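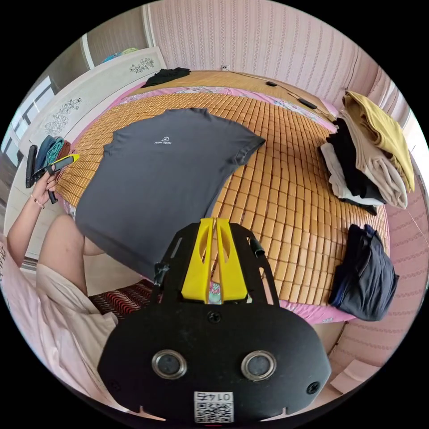
## Havlow Extends Cotton Jersey Range to Heavier Weight

Havlow will add a 204-gram cotton jersey to its stock range in November. The fabric is knitted at the Sulik mill and finished by Orlandini — the same route used for the lighter grades.

Shrinkage after three home washes at warm settings is held to 6 percent in length. Width is tested separately and listed on the data sheet.

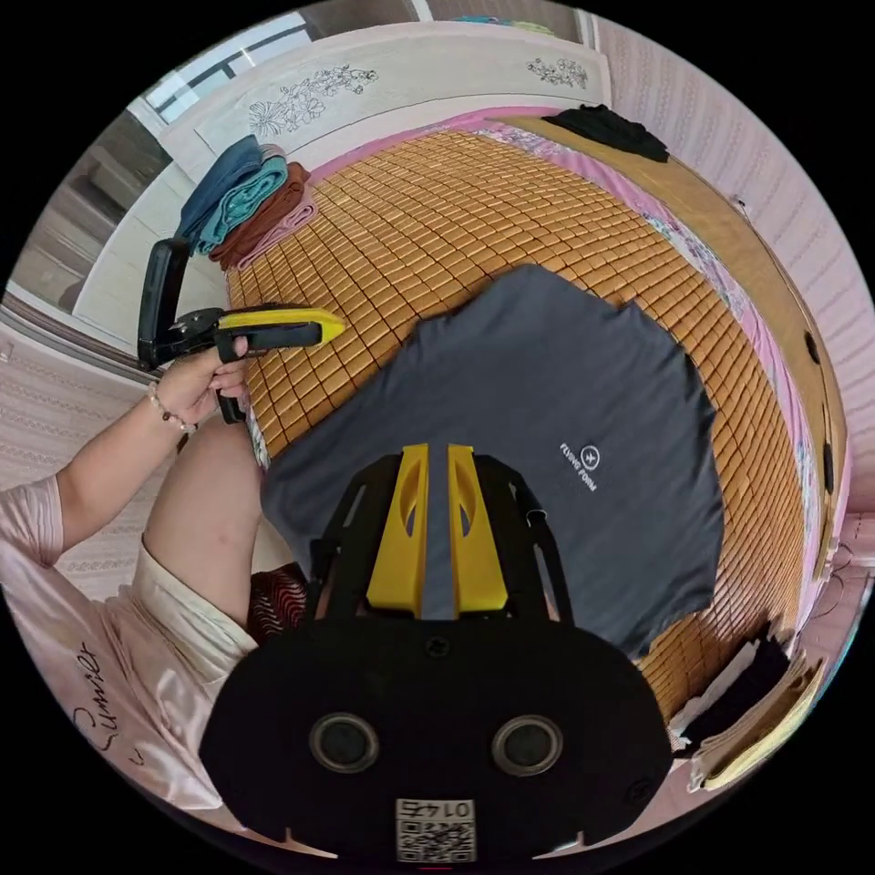 Dark gray T-shirt with chest print, laid flat.

"Buyers asked for a cloth that keeps its shape at the collar," said Ailbhe Dolan, product manager at Havlow. "We changed the yarn and left the dye process alone."

The jersey will ship in 69 shades, with dark colors first. Minimum order is one roll per shade.

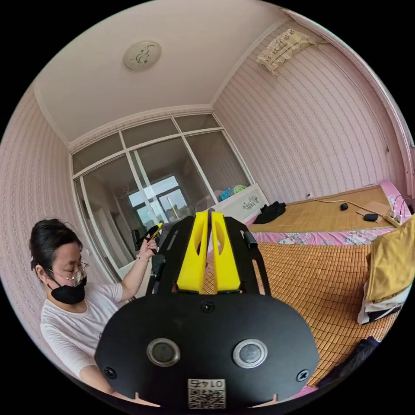

Rolls ordered before the end of the month will leave the Flakard warehouse in the first shipment. Later orders follow in the sequence received.

Swatch cards and test reports are available on request from Zawadi Ondieki, trade sales.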